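### 4.2 Does the twist hold, and does the tray help?

The trade literature on small-batch bench assembly makes two claims that are repeated far more often than they are tested. The first is that a hand-twisted bundle of thin wires stays together well enough to be passed from one worker to the next. The second is that sorting parts into shallow trays cuts mistakes. We took both to the bench at Trurnura and came away less impressed than we had hoped to be.

The wire claim comes mostly from the Cunier handbook, which states that a tight twist "keeps its form in normal handling." Normal handling is never defined. In the bundles we looked at, the twist was rarely even along its length. The blue-and-white wires in Figure 3 are drawn tightly together at the short black heat-shrink sleeve, yet they spread into narrow loops higher up and into two wide loops at the lower end. A reader who measured such a bundle only at the sleeve would call it neat. A reader who measured it anywhere else might not. The handbook's own drawings show the middle and leave out the ends, and we suspect that its grading was done in the same way.

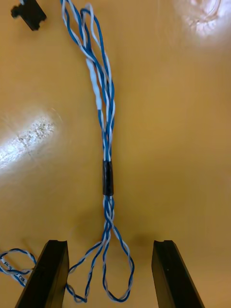

**Figure 3.** Twisted blue-and-white wire bundle with black sleeve.

Riaan Mabaso objected to this reading when an early draft was passed around. Loops at the end of a bundle are slack, he wrote, and slack is wanted: a harness with none will pull at its joints the first time a cover is lifted. He would sooner grade a bundle on whether the sleeve can slide.

We accept the point about slack and have dropped the word "defect" from our notes. We don't accept that it rescues the handbook, which asks for an even twist and says nothing about slack at all. Sliding would be a better test. We did not run it, and neither did anyone we cite.

The tray claim is harder to pin down. The usual source is the Hindamach report, which compared 2000 assemblies built from sorted trays with 1000 built from a single mixed bin. The sorted group did better. It was also the later group, built by the same people after they had already worked through the mixed bin, and the report treats this as a detail. We think it could account for most of the gain. Practice is a strong effect in work of this kind, and no attempt was made to swap the order.

There is a further problem with what "sorted" means. Figure 4 shows a layout close to the one the report recommends, with yellow trays set out around a paper-lined steel one. A round red circuit board lies in the lower-left yellow tray and a matching one lies on the paper in the middle. The report counts errors by tray, so it matters a good deal which tray a board is said to belong to, and its rules don't cover like parts in two places.

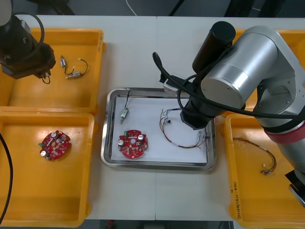
**Figure 4.** Yellow trays and paper-lined steel tray on the white work table.

Should a small shop stop sorting its parts, then? Keep sorting if the workers like it, but don't expect the error rates in the report, and don't buy new trays on the strength of them.

Ffion Samuel's later note on the Trevor line reaches a softer verdict and finds sorting "mildly useful." Her data come from 2 workers, one of whom had set up the trays. We would want the order swapped and the ends of the bundles graded before going even that far.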